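Inventory and Storage Assistant, part-time
Falside Community Workshop

Job posting
Posted May 21, 2026

Falside is a members' workshop with benches, hand tools, a small metal shop and a lending store. We have 900 members and a building that was not designed for that many. We are hiring an assistant to look after materials, bins and the lending store.

The position is 5 mornings a week, 8:30 to 12:30, and reports to the store manager. It is a fixed-term job that ends in February, with a chance of renewal.

What you will do

Check in deliveries and put stock away the same morning.
Keep the shelf labels and the stock list in agreement. The list is kept in Gisten, and we will train you on it.
Hand out and take back loan items at the counter.
Sort scrap and offcuts into the right bins, and call the hauler when the metal bins are full.
Walk through the bench rooms before noon and return stray tools to the store.
Help with the yearly stock count, which takes 2 full days. You will be paid for the extra hours. 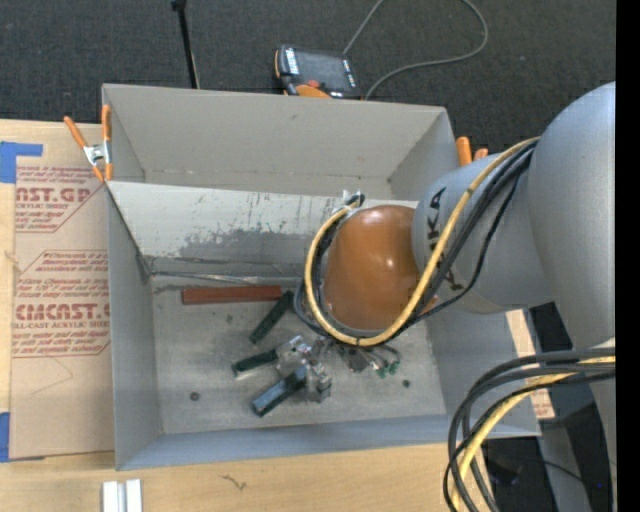

Open metal bin on a benchtop at Falside.

The store carries 800 separate items, from wood screws to bar clamps. Many of them look alike and are kept close together, so the job suits a person who reads labels carefully and does not mind repeating a task. Some mornings are quiet and some are not. Saturday classes are staffed separately and are not part of this position.

What we are looking for

Experience in a stockroom, hardware store, library or similar place. Paid or unpaid work both count.
Basic computer skills, including spreadsheets.
Able to lift 40 pounds and to stand for most of a shift. If you need an adjustment to do the work, tell us in your application and we will talk it through.
Polite with members, including when the thing they want is out on loan.

A forklift certificate is useful but not required. You do not need to be a maker yourself.

Pay and benefits

Pay is hourly and follows the Falside staff scale, step 2. Staff get free membership, paid sick time and a yearly allowance for work boots. Parking is free behind the building. Bikes can be left inside the side entrance.

How to apply

Send a resume and a short letter, one page at most, through the jobs form on our website. Choose "Store Assistant" from the menu. Please include the names of two people we can contact and the earliest date you could start. Paper applications can be handed in at the front counter during opening hours.

Interviews are held in person and include a short sorting task and a tour of the store. Applications are read as they come in, and the posting will come down when the job is filled.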